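El boletín de la cocina compartida
Planta baja, edificio Lalgate

El lavavajillas, ese desconocido con el que convivimos

Hay tres temas capaces de dividir a una comunidad razonable: la temperatura de la calefacción, el volumen de las llamadas ajenas y la manera de cargar el lavavajillas. De los dos primeros ya hemos hablado en este boletín, con el éxito que cualquiera puede comprobar pasando un martes por el pasillo. Queda el tercero.

El buzón de sugerencias de la cocina lleva abierto desde noviembre. En ese tiempo ha recibido 30 papeletas, de las cuales una pedía una máquina de granizados, otra era el tique de un aparcamiento y las demás, con distintos grados de educación, se referían a los platos. A los platos sucios, a los platos limpios que alguien creyó sucios, a los platos que pasan el fin de semana en el fregadero como quien se toma unos días en un balneario. Una de ellas, escrita en mayúsculas y con un bolígrafo que pedía la jubilación, decía solamente «EL FREGADERO NO ES UN ARMARIO». Hemos pensado en enmarcarla.

Conviene recordar cómo empezó todo. Cuando se reformó la cocina, la empresa Urent nos dio a elegir entre una encimera oscura y sufrida y otra blanca y brillante. Elegimos la blanca, con el entusiasmo de quien no piensa limpiarla. Desde entonces sabemos quién ha desayunado café, quién té y quién ha renunciado a toda esperanza y se come las galletas directamente sobre la superficie. El fregadero quedó empotrado en esa misma encimera y el lavavajillas, debajo, a un paso corto. Repetimos lo del paso corto porque hay quien parece calcular esa distancia en jornadas de caravana. 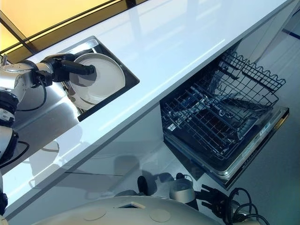

¿Hay que enjuagar los platos antes de meterlos en el lavavajillas?

Basta con retirar los restos sólidos y tirarlos al cubo de orgánico. El enjuague a conciencia, con esponja y jabón, gasta agua y equivale a lavar el plato dos veces; si un plato va a esperar muchas horas con salsa de tomate, un chorro breve de agua fría le vendrá bien.

Aclarado este punto, pasemos a la teoría del remojo, que tiene en nuestra planta numerosos seguidores. El remojo es una técnica noble cuando se aplica a una fuente de lasaña. Aplicado a un plato llano en el que hubo media tostada, se parece bastante a marcharse. El método es conocido: se deja el plato en el fregadero, se abre el grifo dos segundos para que conste la buena fe y se vuelve a la mesa con la conciencia tranquila. A las cuatro de la tarde, la buena fe de toda la planta forma una pila considerable.

Lo curioso es que el primer plato nunca parece grave. Un plato solo en el fregadero tiene hasta cierta elegancia. El segundo llega porque ya había uno. A partir del tercero rige la jurisprudencia, y el que lava lo suyo y lo guarda empieza a sentirse un excéntrico. Por eso la norma que proponemos se ocupa del primer plato: quien tenga la tentación de inaugurar la pila, que abra la puerta de abajo y lo coloque en la máquina. De los demás ya se encargará la falta de precedentes.

Vamos con la carga, que es donde se pierden las amistades.

Los platos llanos van abajo, de pie, entre las varillas, con la cara hacia el centro. Cada uno en su hueco. Comprendemos la tentación de meter dos en la misma ranura para que se hagan compañía, pero salen con la cara de fuera reluciente y la de dentro tal como entró, y luego alguien los guarda sin mirar, y luego alguien come encima, y luego tenemos otra papeleta.

Los vasos y las tazas van en la bandeja superior, boca abajo. Cada semana aparece alguna taza colocada boca arriba. Cuando termina el programa, esa taza contiene una sopa tibia de detergente que se derrama con puntualidad sobre todo lo demás en cuanto se tira de la bandeja. Si el autor de la colocación lee este boletín, le rogamos que un día venga a descargar. Una vez será suficiente.

Los cubiertos van en su cestillo, y los cuchillos de punta, con la punta hacia abajo. Las cucharas, alternadas con los tenedores para que no se abracen. Hay quien considera esto una manía. A esa persona le cedemos gustosos las cucharas con yogur fosilizado que apartamos el mes pasado.

La sartén de la marca Olamik, la grande, la de las tortillas de los jueves, no va al lavavajillas. Lo pone en el mango de la nuestra desde que le pegamos una etiqueta, que por cierto se ha despegado dos veces dentro del lavavajillas. Tampoco van las tablas de madera, ni el cuchillo bueno, ni aquel táper sin tapa que se deforma un poco más en cada lavado y que a estas alturas podría pasar por escultura.

Antes de poner en marcha el programa, dos comprobaciones. La primera, que las aspas giren: se empujan con un dedo y se ve si tropiezan con algo. Casi siempre tropiezan con el mango de un cucharón, que casi siempre es el mismo cucharón. La segunda, que haya una pastilla. Una. Hemos encontrado tres juntas en el cajetín, lo cual habla bien de la generosidad de alguien y muy mal de su trato con las instrucciones.

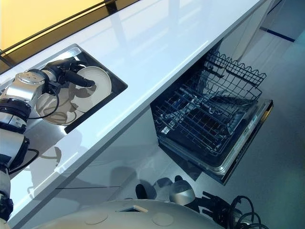 Llegamos así a la descarga, el momento en que la cocina se vacía de gente con una rapidez que ya quisieran los simulacros de incendio. Cargar tiene cierto prestigio: uno mete su plato, cierra la puerta con un golpecito satisfecho y siente que ha colaborado. Descargar no luce nada. Los platos están limpios, nadie le da a uno las gracias y encima hay que saber dónde se guarda el colador.

El colador se guarda en el armario alto, detrás de las fuentes. Ya no hay excusa.

Para vaciar la máquina con el menor disgusto posible, se empieza siempre por abajo. El motivo es modesto y acuático: las tazas tienen un hueco en la base donde se queda un charquito, y si se saca primero la bandeja de arriba, el charquito cae sobre los platos ya secos. Primero platos, después cubiertos, después tazas y vasos. Los envases de plástico saldrán mojados de todas formas, como es costumbre entre los plásticos, así que se dejan boca abajo sobre un paño limpio un rato y se guardan luego. Ese luego debería caer en la misma jornada.

Merece párrafo propio el problema de la duda. Alguien abre la puerta, ve platos que parecen limpios, sospecha que podrían no estarlo y, en la incertidumbre, deja el suyo en el fregadero. El siguiente hace lo mismo. En la otra variante, más audaz, el dudoso mete su plato con restos de curry entre la vajilla lavada y lo arruina todo para todos. Para evitar ambas tragedias hemos colgado del tirador un cartelito de dos caras, «LIMPIO» y «SUCIO». Quien pone el programa lo gira a LIMPIO. Quien termina de vaciar lo gira a SUCIO. Quien se limite a admirar el cartelito, que al menos no se lo lleve; el anterior duró un día y medio.

Un apunte de contabilidad, para los aficionados. La vajilla comunitaria se compró en la tienda Schwerdtfeger y se pagó con el bote de la cafetera. Quedaban en él 981 euros; los platos y las fuentes costaron 200 y el filtro nuevo y la revisión de la máquina, otros 130. El resto sigue en el bote, a salvo por ahora de la propuesta de los granizados. Las reposiciones saldrán de ahí mismo, de modo que cada plato roto será, en sentido estricto, un plato que hemos pagado entre todos. Si se rompe uno, dígase. Se agradece más un aviso que el hallazgo de los trozos envueltos en servilletas al fondo del cubo, con esa delicadeza culpable que tanto nos conmueve.

En cuanto a la encimera, el blanco brillante se limpia con un paño de microfibra apenas húmedo y una gota de jabón suave, y se seca después con otro paño. El estropajo verde, ni acercarlo. Tampoco los polvos abrasivos que alguien trajo de su casa con la mejor intención y que hemos trasladado al cuarto de los cubos. El borde del fregadero agradece una pasada al final del día, sobre todo en las esquinas, donde las migas acuden a retirarse. El acero de la pila se aclara y se seca; si se deja mojado salen cercos de cal, y contra los cercos funciona un poco de vinagre rebajado, bien aclarado y siempre lejos de la hora de comer de los compañeros sensibles.

El filtro del lavavajillas se limpia una vez por semana. Está en el fondo, se desenrosca con la mano y suele contener cosas que preferimos no detallar en una publicación que se lee desayunando. El turno figura en la puerta de la nevera. Hemos observado que el turno del filtro coincide, con una frecuencia estadísticamente interesante, con visitas al dentista, así que a partir de este mes los turnos se podrán cambiar, pero no evaporar: quien no pueda, busca sustituto y lo apunta a lápiz en la misma hoja.

El buzón sigue abierto, junto al microondas. Se admiten quejas, ideas, recetas para la sartén grande y noticias de la tapa del táper. En el próximo número trataremos el interior de la nevera, para lo cual pedimos a todos que vayan etiquetando lo suyo y despidiéndose de lo que ya no reconozcan.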